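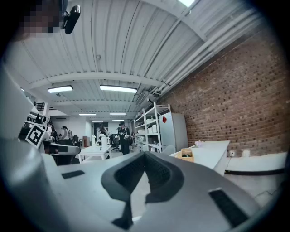 The gripper's own view, looking up past the finger toward the ceiling lights.

Review: Plovico 2, capture and replay software for hand-held grippers
By Aliki Spanos

Plovico takes wide-angle video from a hand-held gripper, works out where the gripper was at each moment, and writes the result in a form a policy can be trained on. Version 2 came out in May. I used it on 272 recordings of tabletop picking, made in a long open room with other people at work in it.

Setup is quick. The installer found my lens profile, and calibration against a printed square marker took a few minutes. The settings page is still a mess – frame rate is under Import, but time offset is under Export – and the manual covers the old layout.

Tracking is the main reason to upgrade. Version 1 lost its place whenever the camera tipped up and the view filled with ceiling. Ribbed metal panels and rows of similar lights look much alike to a feature matcher. The new version leans more on fixed things with odd detail, such as a brick wall or a shelf of boxes, and it lets you paint a mask over the gripper body so those pixels are ignored. Draw the mask generously. Mine was too tight around the finger at first, and the path jittered until I redrew it.

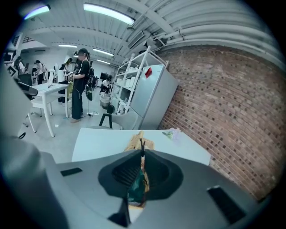
Issue 124 | Page 2

Moving people are handled less well. There is a switch called "ignore movers" that drops points on anyone walking past, but somebody standing still gets treated as furniture until they shift. In a few recordings this bent the path by a couple of inches. Josphat Athumani, who tests for us, got better results by masking people by hand, which is slow.

The grasp labeler is new. It marks when the gripper closes and guesses what is held. Closing times were good. The guesses were weak on anything crumpled, and a teal-green piece held in the gripper was given three different names in one recording. I turned the names off and kept the times.

Replay works with Rostari and Laizer arms. I only tried the Rostari. Paths loaded cleanly, and the reach check flagged the bad ones before I ran them. There is no way to fix a flagged path inside the program – you export, edit and import again.

Good: tracking, masks, reach check.
Bad: settings layout, people who stand still, object names.

Worth it for version 1 users. New buyers with small jobs should try the free Clirnell tracker first.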